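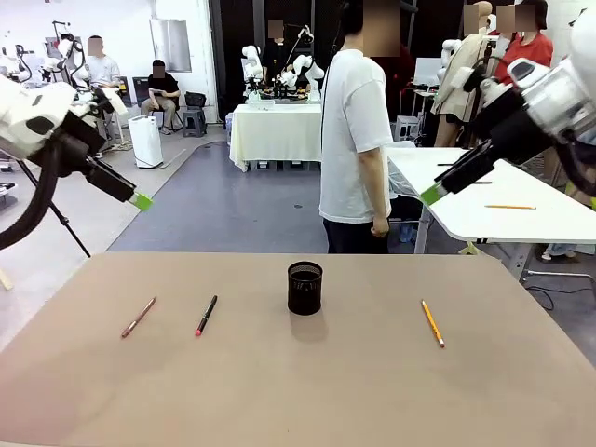
## Gaps in old pine floorboards: fill them, or leave well alone?

**draughty_terrace**
Posted 18 Dec 2022 in Floors & Stairs

Hello all, long-time reader, first proper post, so be gentle!

We've got a Victorian mid-terrace and in March we finally ripped up the horrible brown carpet that ran through the front and back rooms (they were knocked together by someone before us, so it's one long space, 26 square metres if you ignore the chimney breast). Underneath are the original pine boards and I love them. They're 20 mm thick, a bit scruffy, with black bitumen-ish stuff painted round the edges like you always get, and a few patches near the hearth where somebody has swapped in newer wood that's a completely different colour.

The trouble is the gaps. Some you couldn't get a credit card down and some I could lose a pound coin in, and I know that for certain as there's one down there now. Through the summer it was charming. Now it's winter and when the wind gets under the house (we've got airbricks front and back, suspended floor, bare soil underneath) you can feel it round your ankles on the sofa. My other half has started wearing walking socks to watch telly.

I've had one quote so far, from a firm called Premari, and they want £1249 to sand, fill and finish the lot. They'd fill the gaps with the sanding dust mixed into a resin, then put three coats of hardwax oil on top. The chap was perfectly nice and didn't push, but my dad swears blind that dust-and-resin filler cracks and falls out within a year, and that the only proper way is slivers of pine glued in. I asked Premari about slivers and they said they could do it, but the price would go up "a fair bit" and they'd have to come back and count.

So, things I'd like to know:

- Does the resin stuff really fall out, or is my dad remembering something from decades ago?
- Are slivers doable for somebody who owns a mallet, a decent saw and a block plane but has never done anything fancier than a shelf?
- Should I be insulating from below first? There's a crawl space but it's tight, and I'm not mad keen on it.
- Does the order matter? I.e. fill first and then sand, or the other way about?

I'm happy to do the work in bits over the winter. I'd also like to keep the colour fairly pale and not end up with that orange look my nan's floor had. Thanks in advance!

---

**Tomoana**
Marked as helpful

Your dad is half right, which I suspect he'll enjoy hearing.

I've done two floors of my own and helped with my sister's, all suspended pine like yours. On the first one I used dust and resin everywhere, in every gap, and I was so pleased with it. Looked lovely for one summer. Then the heating went on, the boards shrank, and the filler in the wide gaps let go down one side and started working up in crumbs. I was hoovering bits of it up for ages! But the stuff in the hairline gaps is still there now and I've never touched it. So these days I go by width. Anything you could just about slide a coin into gets a sliver, anything thinner gets filler, and the really fine ones I leave alone.

Slivers are well within reach if you can put up a shelf and use a block plane. They're only long thin wedges of pine. You can buy them ready cut from reclamation yards (they call them fillets or strips as well, so ask for all three) or rip your own if you know someone with a table saw. I bought mine from the yard at Vomis, who cut them out of old joists, and the colour was miles better than new pine. New pine goes in almost white and stays looking like toothpicks for years.

What I do:

1. Rake the gap out. A bent old screwdriver is fine, or a painter's hook scraper. You want all the fluff and black gunk gone or the glue has nothing to grip.
2. Hoover it. Then hoover it again.
3. Run PVA along **one side** of the sliver only. If you glue both sides, the two boards are stuck together, and when they shrink something has to split, often the board.
4. Tap it in with a mallet and a scrap of wood, thin edge down, until it's snug and standing a few millimetres proud.
5. Leave it overnight, then plane or chisel it nearly flush. The sander sees to the rest.

Which covers the order as well: slivers before sanding. Filler goes in after the coarse sanding, as you need the dust from your own floor to make it, and then you do the finer grits over the top. Save the dust from the second pass, the first lot is full of old varnish and muck and makes a filler the colour of gravy.

Before any of that, go over the whole floor and punch every nail head down. Every one. I missed a single nail on my sister's landing and it took a drum sander belt out with a bang that had the neighbour round. And do check for pipes before you put any new screws in, they do love to run a heating pipe in a notch right under the board you want to fix.

On insulation, yes, if you can face it, and do it before the gaps. If you can't get underneath you can lift every fifth or sixth board and work from the top, hanging netting over the joists and laying the wool in it. Keep your airbricks clear whatever you do! The soil under there needs the breeze even if your ankles don't.

For keeping it pale, I used the Prellura hardwax oil in the natural tint, which has a tiny bit of white in it. Two thin coats. Do a test patch in the bit under the sofa, pine is funny stuff and yours might be pinker than mine. I didn't find it went orange but my room doesn't get much sun, so take that for what it's worth.

The price you've been quoted doesn't sound daft to me for that size of room, by the way, though I've only ever paid for hire and materials so I'm no great judge.

---

**mossy_back_step**

just use the foam draught strip stuff that comes on a roll. you push it down the gap with a blunt scraper and it sits under the surface so you don't see it, looks like a dark shadow. I did my whole lounge in two evenings with a 300 metre roll and had a fair bit left. no glue, no sanding, moves with the boards. if you hate it you pull it out

only thing is do it AFTER sanding and oiling or you'll chew it to bits. ask me how I know

doesn't do anything for really wide ones, it drops through

---

**hearthside**

I'd go carefully with the edges before you start on the gaps. That black border is often a bitumen stain or a very old varnish, and it clogs sanding sheets like you wouldn't believe. I went through a whole pack in my back bedroom and had to nip out for more. Scrape as much as you can by hand first with a proper sharp scraper. In a house that age some of the paint could have lead in it too, so get a test kit from the DIY shop before you make any dust, and wear a decent mask. I'm no expert on that side but I'd not skip it with kids or pets about.

I don't agree with the post above about slivers being easy, mind. They're simple, but they're slow! I managed about one long gap an hour to begin with, and my knees were finished by teatime. Get good knee pads. If I had a room as big as yours I'd get the firm to sand and oil, and do the slivers myself beforehand over a few weekends. Ask Premari whether they'd knock anything off if the filling's already done. Mine did, though it was a different firm and not by a lot.

The newer boards by the hearth will always show a bit. I put a rug over mine.

---

**draughty_terrace**

Oh this is brilliant, thank you everyone. I hadn't even thought about glueing one side only, I'd have done both and been very proud of myself.

I've been round with a coin this afternoon and most of the wide gaps are in the back half, where the sofa is, so the plan is slivers there, filler in the thin ones, and the foam strip as a stopgap along the skirting for now. I'm going to lift a board near the bay and have a look underneath before I decide on the wool. Lead test kit is on the list, and so are the knee pads.

Dad has been told he's half right. He's asked which half.

Does anyone know if the Vomis yard will post, or do you have to collect?

---

**Tomoana**

Collect only when I used them, and the long ones stick out of the window of a small car, so take a blanket and a bit of string. Ring first and tell them your widest and narrowest gap, they'll sort you a mixed bundle.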